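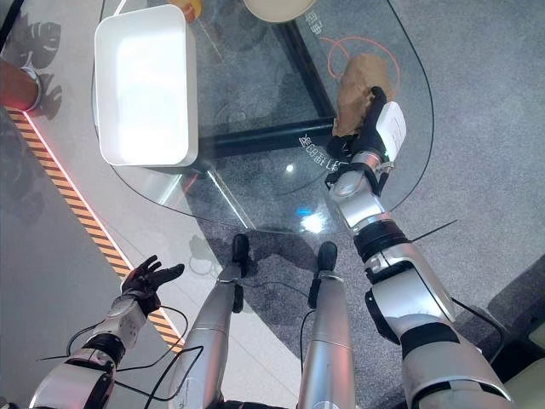 Hand Controllers: Tendus and Wiriya on Soft Items

The arm group at Lellside has finished its first round of trials with two controllers for the humanoid's hands. The question was a narrow one. We wanted to know which controller does better with things that fold, sag or change shape when the fingers close on them. Boxes and bottles were left for a later round, as both controllers handle them well enough for our work.

The two candidates were Tendus, which we have been running since June, and Wiriya, which came in this fall. Both drive the same pair of hands on the same arms, so a change of controller is a matter of moving one cable and restarting the arm software. The head camera stayed on for every run and its settings were not touched between them.

Malachy Horgan set up the trials and ran most of them. He made 400 grasp attempts in all, split evenly between the controllers. Of those, 173 were made over the glass table and the rest over a plain bench. The glass was included on purpose. We had seen the arm misjudge height over clear surfaces before, and the carpet and the table supports show straight through, so the depth reading tends to jump between the tabletop and whatever is under it.

An attempt counted as good if the hand closed on the item, lifted it clear and held it until the operator gave the release command. Anything that slipped, or that had to be stopped by hand, counted as a failure. Attempts where the operator changed his mind partway were thrown out and run again.

On the bench there was very little between them. Over the glass, Tendus failed 19 times and Wiriya failed 25 times. Malachy does not think that gap is large enough to settle anything and neither do we. The kind of failure was more useful to look at.

Tendus closes all the fingers at one rate and stops each one when its motor current rises. With paper this works well. The fingers meet, the bag crumples a little and the hand stops. With cloth the current rises slowly, and on several runs the hand stopped too soon and let a fold slide out. Raising the current limit fixed most of these but made the hand rough with paper. We ended up with two settings files, one for each type of item, and the operator has to remember which one is loaded. On two mornings the wrong one was.
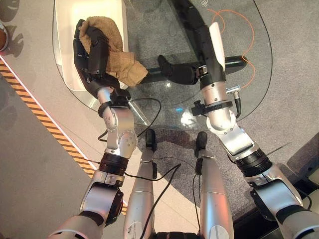
Left hand closed around a towel, with the right hand over the table frame.

Wiriya closes in two stages. It brings the fingers in quickly until they touch, waits, then squeezes slowly to a set force. Cloth is where it did best. It gathered more of the fabric on the first close and seldom needed a second try. The trouble was the pause. If the arm was still settling when the fingers touched, the wait gave the item time to shift, and over the glass this was worse because the arm often came down a little high. Most of the Wiriya failures over the glass were of this kind. The pause can be shortened in the settings, but below a certain point the controller starts to read finger contact with the tabletop as contact with the item.

There were also some problems that had nothing to do with either controller. The cables along the forearms are still clipped on with small brackets, and on long reaches to the left the slack can pull against the wrist. Malachy now checks the loop before each block of runs. Glare on the glass was another one. Turning off the nearest overhead light helped the depth reading more than any software change we tried, and we would suggest doing the same to anyone who wants to repeat this.

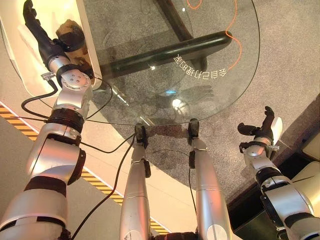

Left hand at a rough brown item beside the white cabinet. The right hand is open and clear of the glass.

The choice of idle position for the second hand also made a difference. When one hand was working and the other was parked low, the parked hand sometimes drifted into the camera's view of the table edge. Holding it up and out to the side took care of that. Both controllers allow a fixed idle pose, though in Tendus it has to be sent again after each restart.

Setup time may matter more to some readers than the failure counts. Tendus was ready to use on the day we installed it. Wiriya took most of a week, mainly because the force values in its manual are given in its own units and had to be worked out against a scale. Malachy's conversion table is in the group folder, along with both Tendus settings files.

For now the group will keep Tendus as the default and use Wiriya for cloth work. A third controller, from Zarier, is on order and will go through the same set of runs when it arrives. We also plan to try a matte sheet over part of the glass – the supports would still be there, but the camera would have a surface to read.

The full run logs go up on the shared drive on 12/22/22. If you have a soft or awkward item you would like included in the next round, leave it on the shelf by the arm group's door with your name on it. Nothing wet, please, and nothing you need back in one piece.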